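Le marbre, les miettes et moi

Je vais me faire des ennemis, tant pis : je suis contre les sprays pour plan de travail. Tous. Le rose qui sent la grenade, le vert qui promet de la fraîcheur, celui « spécial pierre naturelle » qui coûte le prix d'un bon fromage. J'en ai eu jusqu'à 4 sous l'évier en même temps, et mon plan n'a jamais été aussi terne que cette année-là !

Quand nous avons refait la cuisine, le vendeur de chez Pacheco m'a tenu un discours de 30 minutes sur l'entretien du marbre. Le calcaire, le citron, le vinaigre, le vin, les tomates (j'avais envie de lui demander ce qu'on avait encore le droit de manger). À la fin il m'a proposé un coffret Skima avec trois flacons et une peau de chamois, et comme j'étais terrorisée, je l'ai pris. Le coffret a fini chez ma belle-sœur, qui a du stratifié.

Ce que je fais maintenant est d'une bêtise confondante. Un chiffon doux, de l'eau tiède, une goutte de savon noir quand on a cuisiné gras, un deuxième passage à l'eau claire et j'essuie. Le vinaigre, par contre, jamais, là-dessus le vendeur avait raison et tous les blogs de grand-mère ont tort. J'ai une auréole mate près de la plaque pour le prouver, souvenir d'un mois de décembre où je voulais faire briller avant les invités.

Le chiffon, parlons-en. Mon voisin Arben Mladenović ne jure que par la microfibre, il en achète par paquets, il les classe par couleur. Moi je découpe de vieux tricots. La maille côtelée, surtout, ramasse très bien les miettes, elle passe à la machine et je n'ai aucun scrupule à la jeter quand elle rend l'âme – essayez donc avec un carré de chez Sandum.

Et puis il y a la question du brillant. On veut tous un marbre de hall d'hôtel, sans une trace, et on oublie de regarder la pierre. Le gris nuageux, les petites lignes sombres qui partent dans tous les sens, les grandes veines blanches, c'est pour ça qu'on l'a choisie, non ?

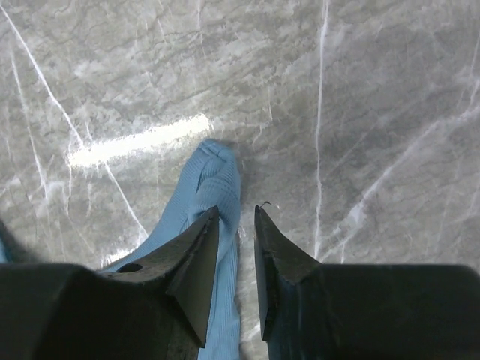

Ankica Dimitriou

Alors oui, il va se marquer. Il y aura des ronds de verre, une rayure le jour où quelqu'un fera glisser la cocotte. Ma mère a gardé le sien 37 ans et on y lisait toute la famille, la place de mon père était plus mate que les autres à cause de son café. Je trouve ça plutôt joli. Je préfère mille fois ce plan-là à ceux qu'on protège sous des sets, des planches et des dessous-de-plat, au point de ne plus jamais en toucher un centimètre.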